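Ekalico Display and Shelving System
Set-Up Guide, Section 4: Preparing the Aluminum Rails

4.1 Purpose of this section

This section covers the preparation of grooved aluminum rails before they are joined to the uprights. It applies to the two standard lengths, 839 mm and 1,258 mm. The long rail for double bays (1,900 mm) is covered in Section 7 and requires two people at every step.

Read the section through once before starting. The steps are to be carried out in the order given.

4.2 Work surface

1. Select a flat table that supports the rail along most of its length. A short overhang at either end is acceptable.
2. Cover the table with a plain cloth or mat. Shake the cover out first; metal chips left from an earlier job will scratch the rail.
3. Lay the rail down with the grooves running freely along the top. On small tables, the rail may be laid on the diagonal.
4. Keep cords and small electrical items toward the far edge.

CAUTION: Cut ends may be sharp. Wear gloves until an end cap has been fitted to each end.
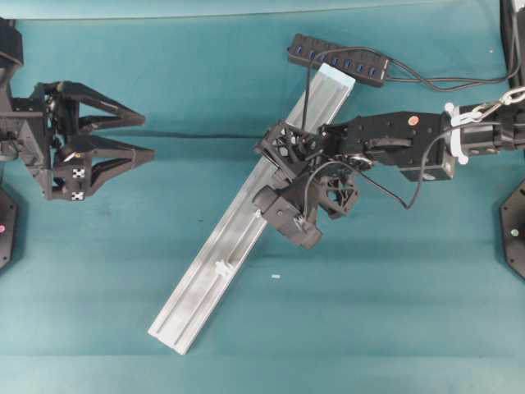

4.3 Checking the rail

1. Look along the rail from one end, at eye level. Set aside any rail that shows a bend or twist.
2. Draw a dry cloth along each groove from end to end.
3. Run a loose clip the full length of the groove that will face the room. The clip should travel without force. If it catches, clean the groove again and repeat.
4. Check that both ends are cut square. A rail with an uneven cut will leave a gap at the upright.

NOTE: Light mottling on the surface is a normal result of the finish and does not affect strength. Dents in the lip of a groove do affect the fit of clips, and a dented rail is to be returned to the Osport depot with its packing slip.

4.4 Routing cords along the rail

Cords may be carried along the rail with clips or with cable ties, but the two methods should not be combined on the same cord.

1. Place the first fastener 50 mm from the end of the rail.
2. Lay the cord in place without pulling it tight.
3. Close each tie by hand until it holds. Do not use pliers.
4. Trim the tail of each tie flush and turn the cut end away from the front.
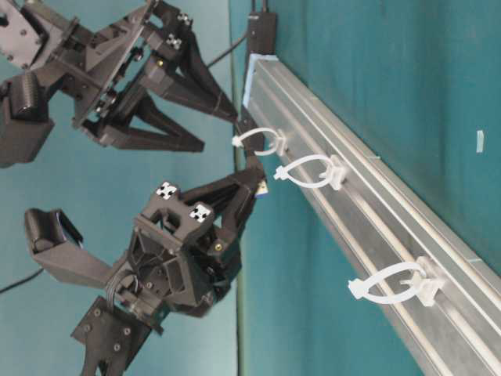 5. Where several cords run together, mark each one with tape at both ends before closing the last tie. The Rana lighting kit includes tape for this purpose — any cloth or paper tape will also serve.
6. Leave enough slack at each end to reach the connection point and come back.

CAUTION: Do not route a cord across the cut end of a rail, even where an end cap is in place.

4.5 End caps

1. Confirm that the cap matches the profile of the rail.
2. Start the cap at one corner and press it down evenly with the palm.
3. If the cap stands proud, remove it and inspect the grooves for debris. Do not strike it with a hammer.
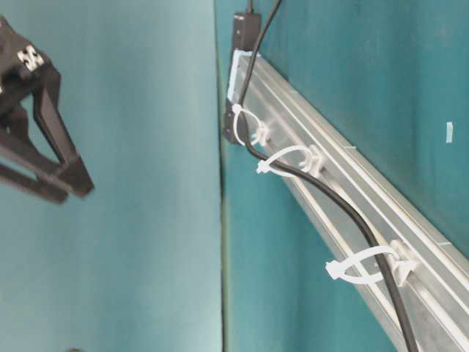 Nusrat Ghauri

4.6 Before moving to Section 5

Confirm that each rail is straight, that the grooves are clear and that all end caps are seated. Rails waiting for assembly should be stored flat. A rail leaned against a wall can slide, and the lower cap will take the full weight.

Carry each rail with one hand near either end. Let no part of it hang by a cord or a tie.

Replacement caps and clips are ordered through the Clirncombe office, to the attention of Buppha Suwannarat. State the rail length and the profile letter found on the packing slip.

Section revised 23 January 2018.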